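Home | Archive | Subscribe | Search | Log in

Plillthorpe Home & Garden list, message 2275
Subject: Re: Oil or varnish for a kitchen table?
From: Charmaine Makhubela

Refilwe Le Roux wrote on Wednesday:
> Hi everyone, we finally got the old farm table home from Pirkamano
> and the top is a mess. Rings, ink, a burn from a pan. My brother-in-law
> says sand it and put three coats of varnish on. My mother says oil and
> nothing else, ever. Who is right? We eat on it every day and the kids
> do homework on it too.

Hi Refilwe!

Your mother, I think, but let me back up a little. I've done five tables now (two of them twice, which should tell you something) and I started out firmly on the varnish side. It looks great for a year. Then somebody drags a cast iron pot across it and you get one white scratch, and you can't fix that one spot without it showing. You end up sanding the whole top again, and my shoulders are still mad at me for the last time.

With oil you rub a bit in where it looks thirsty and go eat dinner. Rings still happen, so use coasters if you're fussy, but most of mine have faded into the general look of the thing.

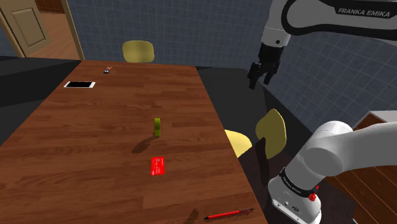 Reddish-brown top with darker streaks and staggered joints.

The color question is separate. Oil brings out red and brown a lot more than you'd expect, so try it on the underside first and leave it overnight before you decide. I skipped that with my aunt's table and she didn't speak to me until February.

For sanding, go with the grain and don't lean on it. If the top is made of several boards, watch the joints, especially where a dark board meets a light one. 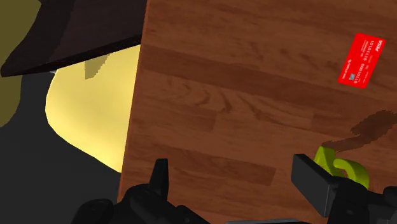
I buy my oil from Kidov, the little place behind the post office, and they'll sell you a half can if you ask nicely. Put it on thin. Thinner than that! Wipe off whatever is left after twenty minutes or it goes sticky and you'll be peeling homework off it for weeks. And lay the rags out flat outside to dry, please, they can catch fire if you ball them up.

The burn you may just have to live with. I have one shaped like a boot and I'm fond of it.

Charmaine

Comments

mwj: Seconding thin coats. I ruined a desk with one thick one.

Refilwe: Thank you!! Mom is going to be unbearable.

old_tom: Varnish on mine since 2000 and not a scratch. No kids though.

Recent threads
Moving a piano up a narrow stair
Mwaipopo seed swap, who's going?
Squeaky hinges, again
Free to collect: dining chairs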